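Category: Guides > Worktops and surrounds > Jadent bench enclosure

Section 6. Fitting the top, the rear posts and the papered walls

This section covers the tabletop, the two rear corner posts, the three wall panels and the wallpaper. The base must already be assembled and levelled as set out in Section 5. Two people are needed for steps 4 to 7 and for the panels in 6.3. All other steps can be done by one.

6.1 Before starting

Check that the following are to hand:

- tabletop, marble-textured, grey
- aluminium side profiles, left and right
- grooved aluminium front rail
- rear corner posts (2)
- wall panels: back (1), side (2)
- Zidgate wallpaper, damask, peach on pale ground
- ready-mixed paste, brush, smoothing brush, plumb line, sharp knife, straight edge
- hex key, spirit level, soft cloth

The panels are supplied primed on the inner face and bare on the outer face. Only the primed face is papered. Panels kept in an unheated store should be brought into the room the evening before and stood upright with a gap between them. A cold panel takes paste unevenly.

CAUTION: The tabletop is heavy and its corners chip easily. Do not stand it on a corner. Do not slide it across the rail.

6.2 Tabletop and posts

1. Wipe the upper faces of the base with a dry cloth. Remove any swarf from the grooves of the front rail with a stiff brush.

2. Lay the self-adhesive pads on the base bearers, one at each marked position. Do not double the pads to correct a low corner. Adjust the foot instead (see 5.4).

3. Slacken the fixings of both side profiles by one full turn so that the profiles can move outwards by hand.

4. Lift the tabletop level, with one person at each end, and lower it at the back first. Bring the front edge down last, behind the front rail.

5. Push the tabletop back until it meets the rear stop. Leave a gap of 6 mm between the front edge and the rail.

6. Close the side profiles against the tabletop and tighten their fixings. They should touch along the full length without pinching.

7. Stand the rear posts in their corner brackets. Check each post for plumb on two faces before tightening, then check again afterwards. The brackets pull slightly as they are done up.

Note: the grooves in the front rail accept standard slot nuts. Load any nuts needed for accessories now, while the rail ends are still open. Once the end caps are on, only drop-in nuts can be used.
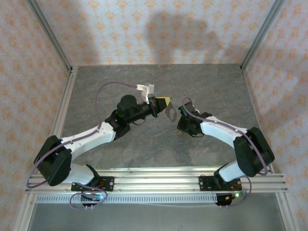 6.3 Papering the panels

Paper the panels flat, before they are fitted. Papering them in position is possible but gives a poor result in the rear corners, where there is little room for a brush.

The damask has small motifs, so a mismatch at a seam is less obvious than with a large repeat, but it will still show at eye level on the back wall. Always start with the back panel and work outwards to the sides.

1. Lay the back panel on a clean, flat surface, primed face up. Mark a vertical centre line in pencil.

2. Cut the first length to the height of the panel plus 60 mm. Cut the remaining lengths to match, checking the motif against the first length each time.

3. Paste the panel, not the paper. Cover slightly more than one width.

4. Lay the first length with its edge on the pencil line. Smooth from the middle outwards. Bubbles smaller than a fingernail normally go as the paste dries and should be left alone.

5. Butt the next length against the first. Do not overlap. An overlap stands proud and catches the light from the side.

6. Continue to the edge of the panel. Turn the surplus round the edge and paste it down on the back. Trim the turned strip to 19 mm.

7. Repeat for the side panels, starting each one from its rear edge and matching the motif at the corner to the back panel.

Leave the panels flat until the paste is fully dry. Do not force drying with a heater – the panels will bow towards the papered side.

CAUTION: Wipe paste off the face of the paper at once with a damp sponge, dabbing only. Rubbing lifts the peach print. Dried paste cannot be removed.

6.4 Fitting the panels

1. Fit the back panel first. Lower it into the slots of the two rear posts and let it rest on the tabletop seal.

2. Fit the left panel, then the right. Push each one fully back into its post before securing the front edge.

3. Secure each panel with the clips supplied. Finger-tight is enough at this stage.

4. Stand at the front and look along both rear corners. The motifs should run level from one wall to the next. Where they do not, slacken the clips and raise the side panel on a packing strip.

5. Tighten all clips, working from bottom to top.

Note: a lamp hung over the enclosure will throw the outline of anything beneath it on to the papered walls. Pale paper shows this more than dark. Move the lamp forward or use a wider shade if an even background is wanted.

6.5 Care of surfaces

Tabletop: wipe with a damp cloth and a little washing-up liquid. Do not use scouring cream, which dulls the surface in patches. Lift heavy items when moving them.

Aluminium parts: dry cloth only. Clear the rail grooves with a brush. Grit left in the grooves will score the slot nuts.

Wallpaper: dust with a soft brush, working downwards. Marks may be treated with a piece of white bread or a clean pencil rubber. Keep any offcuts from the same roll for patching, as shades vary between batches.

Check the panel clips and side profile fixings after 7 days and again whenever the enclosure is moved. Spare clips, pads and packing strips are ordered under the Abubakari fittings list in Section 9.

Was this section useful? 19 found this helpful | 6 comments | Share

Jadent Worktops, Ikesbridge | Contact us | Spares | Copyright Jadent | Back to top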